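I picked table wiping for my project since it's the chore I do most at home and the one I get yelled at about most. My question was pretty simple: does it matter how you hold the towel? My mom folds hers into a tight square, my roommate just grabs it in a ball, and they both swear by it. I figured I could settle that in one Saturday (ha!).

## What I used

- a round green table
- a spray bottle with green cleaner in it
- a white dish towel with dark stripes
- a kitchen timer and my notebook

The towel got bunched up for the first set of tries and folded in quarters for the second. I started with the bunched one, and I kept my fingertips on top instead of my whole palm, the way my roommate does it.
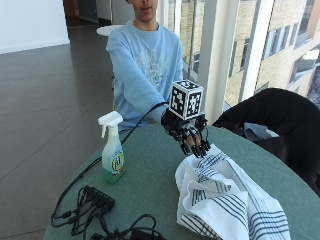
*Photo: Ida Sauerland*

Every try went the same way. Two sprays, then wipe from the far edge toward me until I couldn't see any streaks from my chair. I did 13 tries in all, 7 bunched and the rest folded. I wanted an even number of each, but I lost track around lunch and didn't catch it until I was typing up my notes, so my comparison is a little lopsided. Sorry, Ms. Sepúlveda!

## Spraying is harder than wiping

I went in thinking the towel would be the whole story, and then the bottle ended up taking most of my attention. If I squeezed the trigger slowly I got a dribble right under the nozzle, and a fast squeeze gave me a nice wide mist that mostly landed where I wanted. So I had to go back and do my first few tries over with a fast squeeze every time.

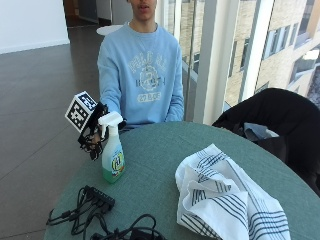

I also changed where I put the bottle down between sprays. At first I kept parking it in the middle of the table and then wiping around it, which left a ring that I had to go back for. Moving it off to the side saved me a whole extra pass. Hawi Gebru, who was keeping time, said she'd been waiting for me to figure that out since the second try. Thanks, Hawi.

## What I found

The folded towel left fewer streaks, so my mom wins that one. The bunched towel was quicker to pick up, though, and it got into the spot by the rim better. I'd fold it for a big flat table and bunch it for crumbs or a sticky patch. 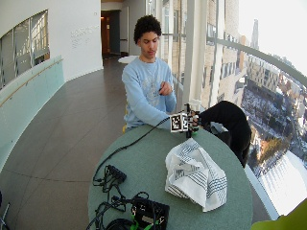 **Home and Daily Living Club, Drurnov**

## Next time

I want to try a second kind of towel, something thicker, and have somebody else judge the streaks. I was the one wiping *and* the one grading, and I probably went easy on myself toward the end. Birgit Eichhorn offered to be the judge and she's picky, so that should help. I'd also like to do it in the evening, when streaks are a lot harder to see, and find out if my scores change.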